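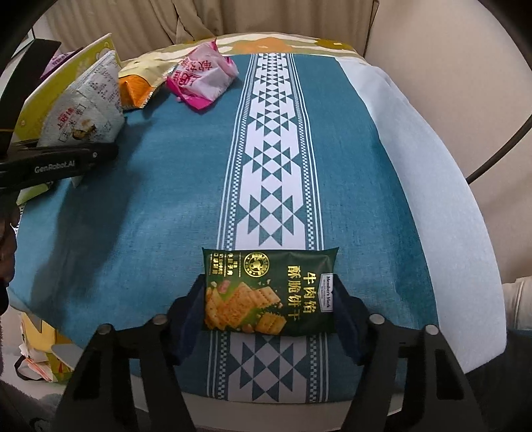
June, open afternoon. Notes written up the same evening, Maricica Nedelcu.

Visitors from 2 pm. First group was from Polard (packaging side), second was people from the building plus a few students Séverine Guillot brought over from Carré. Loïc did the talking, Alcides and I did the grippers, Lech kept the recording going and watched the disk.

Table as agreed last week: teal cloth with the patterned runner down the middle, packets on top, box of stock at the left. We kept the hand-held grippers for the whole visit and left the arm switched off next door. Loïc told both groups at the start that a person was moving the fingers and that the recordings are what we train on. One of the Polard people still asked where the controller was, so next time he should say it again once the grippers are in people's hands.

Order of the demo:
Pick one packet from the far side, lay it flat on the runner, let go.
Same with a second packet, the other hand holding something upright.
Visitor has a go.

The cracker packet (the dark green Member's Mark one, beef crackers) is still the best for step one. It's a small pillow pack, and if you take it by the two sides and press inward gently it stays level. Squeeze harder and the middle lifts and the far end tips down. Alcides showed this on purpose for the second group and it got more questions than the clean picks did. Keep it in.

The white snack bag is harder standing up. I had it in the left gripper for most of step two and my wrist was tired by the end. It folds if you take it too low. Lech thinks we should grip near the top and let it hang. I don't agree, you lose sight of the bottom edge when you put it down. To be tried both ways before Brellell come.

Visitor turns: 9 people had a go. Most of them closed the fingers too fast and pushed the packet along the cloth before they had hold of it. The runner rucked up twice and Alcides had to pull it straight. Could pin it at the near end. One student from Carré was very good straight away, slow approach, fingers open wide, and Loïc used her second try to explain what we mean by a usable recording.

Questions I wrote down:
Does the colour of the packet matter? Loïc said we vary it so that it shouldn't. Fair answer, but we have no numbers for it yet on this set.
Why a patterned cloth? Lech answered this one: plain cloths gave him trouble with tracking, and the triangles and small squares give it something to hold on to.
What happens to crushed packets? They go out of the set. Séverine wanted to know if anyone eats them. Yes.
Can it do two hands at once with the arm? Not here, we only have the one arm.

Recording: the counter stood at 3258 when Lech stopped it, that is the total for the snack table and includes the visitor turns. Those must be marked before anyone trains on them. Lech has started a list by time. Do not delete the bad ones, Adalen asked for failed picks as well.

Problems: 2 dropouts on the left gripper, both when the cable was pulled tight across the table corner. Longer cable or move the stand. The room was also too warm with the curtain closed and that many people in it.

To do:
Cable (Alcides)
Mark visitor turns (Lech)
Pins or tape for the runner (me)
Send Séverine the short clip she asked for (Loïc)
More of the green packets, we are running low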